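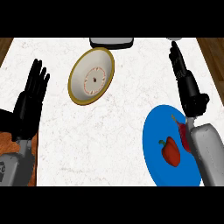 4.2 What people mean when they call a counter "white"

I went into this part of the study thinking it would be the easy one. Everybody knows what a white counter is, right? I had planned two paragraphs on it and ended up with most of a chapter, so bear with me.

The survey went out through Plotico to 200 households in Nellar and Pukine, and the first open question was simply "What color is your kitchen counter?" I left the box blank on purpose (no menu, no swatches) and let people type whatever they liked. Of the 200 replies, 131 used the word "white" somewhere. Most of those stopped right there. A smaller group kept going, and those are the answers I had the most fun with: "white but kind of warm," "white with stuff in it," "white, my sister says cream."

Veining is where the trouble starts. Take a white marble top with faint gray and pale pink veining, as in Figure 4. I would call that white without thinking twice, and so would most of the people I interviewed. Ask a follow-up about the pattern, though, and gray comes up right away, while pink hardly comes up at all. I got pink from only 13 people in the whole survey, and several of them had it down as "peach" or "a little rosy," which I coded as pink after going back and forth on it for a week.

Figure 4. White marble countertop with faint gray and pale pink veining; computer rendering.

Why does gray get a mention when pink doesn't? My best guess is that people think of gray as part of what marble is. It belongs to the stone, so it's safe to say out loud. Pink sounds like a decorating choice, and a few people got almost defensive when I raised it in the interviews! One woman in Pukine told me her counter "has no pink whatsoever" and then called me back that same Wednesday to say that, well, there was a bit by the sink.

Store language matters too, more than I expected. The Miah showroom in Nellar sorts its slabs into whites, creams, grays and "naturals," and anyone who had bought there tended to repeat the showroom's label word for word. People who moved into a house with the counter already in place had no label to borrow, and their answers were longer and a lot messier. I don't want to push this too far, as I only did 30 interviews and the two groups weren't evenly split. Renters were also hard to reach, and I suspect they would have looked more like the second group.

Then there's what sits next to the counter. Several people described their tops by comparison with the wood nearby: whiter than the floor, paler than the table, that sort of thing. Brown wood beside a pale surface seems to pull the answer toward plain "white," and the veining drops out of the description entirely. I didn't plan for this and had no question about it, so all I have are the comments people volunteered. It deserves a proper test with the surroundings held steady, and I come back to how I would set that up in Section 6.

One last note on coding. I counted "off-white" as its own term and kept it out of the white total, while "whitish" went in. A stricter reader might do the opposite. I tried it both ways, and the order of the top four color words stayed the same.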